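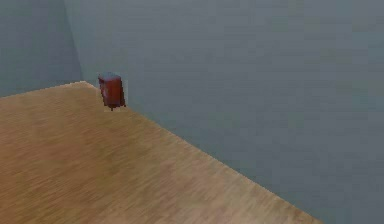 Stollidgate Community Hall: we are looking for a part-time movement and dance teacher for adults

Place: Stollidgate Hall, Bekside
Hours: two evenings per week, with extra hours in June
Start: September

About us

Stollidgate is a small association which offers evening courses to people who live in Bekside and in the villages near it. We have courses in sewing, languages, choir singing and, for many years, dance. Last year we had 1,618 course places booked, and the dance courses were the ones with the longest waiting list. Our teacher Soledad Ostrowski is moving to another city in summer, and we wish to find a person who will continue her work and also bring own ideas to it.

The participants are adults of all ages. Many of them have never danced before they came to us. Some have a stiff knee or a bad back, some come directly from work and are tired. We do not prepare people for competitions. We want that they move, learn something and like to come back the next week.

What you will do

You will teach two groups. The beginners meet from 6:00 to 7:15 p.m. and the second group from 7:30 to 9:00 p.m. You choose the style together with us. Until now it was mostly folk dance and simple partner dance, but contemporary dance or a mix is also welcome.

You will plan the lessons, choose the music and keep the attendance list. In June you will prepare a short evening with both groups, where families and neighbors can watch. It does not have to be a big show. Last time it was four dances and then soup.

You will also meet once in each season with Remzi Çetinkaya, who makes the course program, to talk about what goes well and what should change.
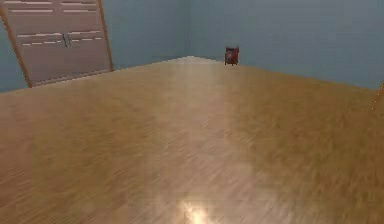

What we expect from you

You have experience in teaching dance or movement to adults. A diploma is good to have but it is not a condition. Please tell us in your letter where you learned and with whom you worked.

You can explain a step in more than one way and you stay patient when it must be explained again. You know how to warm up a group safely and you have a valid first aid certificate, or you are ready to take the course before September. We pay the fee.

You speak English well enough to lead a group. A second language is a plus, as our participants speak many. An accent is no problem at all, most of us in the office have one.

What we offer

The pay is 2,163 per month before tax, paid twelve months per year, also in the weeks when there are no courses. You get a travel card for the region and a small yearly budget for your own training. The music system is from Hofstetter and quite new. There is a piano too, and Wenjie Shi, who accompanies the choir, is willing to play for the dance groups if you ask her early enough.

The contract is for two years in the beginning. If both sides are content, we would like to make it permanent.

How to apply

Please send a letter of one page and a short list of your experience to Florin Dobre at the Stollidgate office before the end of May. You can write by e-mail or bring it on paper, the office is open from 2:00 to 5:30 p.m. A video is not necessary. Please do not send original certificates, we cannot promise to return them.

We will invite a few persons to teach a trial lesson of forty minutes with members of the present groups. The trial lesson is paid and travel costs inside the region are given back. Afterward there will be a talk with Florin Dobre and Widad Daher, who leads the association.

For questions about the groups and the lessons, please ask for Soledad Ostrowski when you call the office. She is happy to tell you how a usual evening goes, and you are also welcome to visit one of her lessons before you decide to apply.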